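Speaker notes. Good practice for bin picking cells
Lukent, internal safety and methods day. Version 8/1/20

Slide 1. Title
Good morning. Wait for the people at the back to sit. Say that questions are welcome during the talk, my English is better in dialogue than in monologue.

Slide 2. Why we write rules
At Seromora we had one written rule for the whole cell: "keep clear when moving". It is a good rule, but it does not tell a new operator what to check before he presses start. In November we began to log every stop of the cell. We have 1195 picks in the log and 104 stops. Most stops were small things: a bin that moved, a cable that caught, a part standing in the corner.
(Do not read the table. Let them look.)

Slide 3. Rule one, fix the bin
The bin must be held on both sides before the program starts. Clamps are enough for light parts. Check by hand, push it once from each side. If it moves, it is not fixed.
Mention the Dendeo site, where they use bolts. Both are allowed.

Slide 4. Rule two, the pendant
The pendant has one agreed place, outside the reach of the gripper, and the person who teaches keeps it in the hand. Its cable does not cross the table. Ask the room: who had an enabling switch training this year? Pause here.

Slide 5. Rule three, cables and hoses
After each change of tool, run the arm slowly to its farthest pose and look at the hose loop. A loop too short will pull, and a loop too long will catch on the bin wall. Write the pose number in the cell book.

Slide 6. Rule four, corners and walls
This is the part most discussed with the Heo team. A bar which leans in the corner is harder than a bar on the floor, and the finger comes near the wall. We say reduced speed inside the bin, always, also when the test went well 321 times.

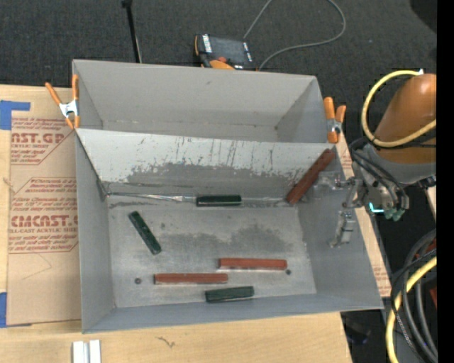
Page 4

Slide 7. Bin with bars
Give them time to look. Point first to the two clamps with orange handles, one on each side. Then the red bar leaning in the back right corner, and how near the gripper is to it, over the side wall. Then the yellow hose and its loop. Ask which rule they would check first, and take two or three answers.

Slide 8. What we ask from you
Print the four rules and put them at the cell. Send me your stops in the same form as ours, also the stupid ones. The next review is when we reach 1000 new picks.

Spare, if time: difference between a protective stop and an emergency stop.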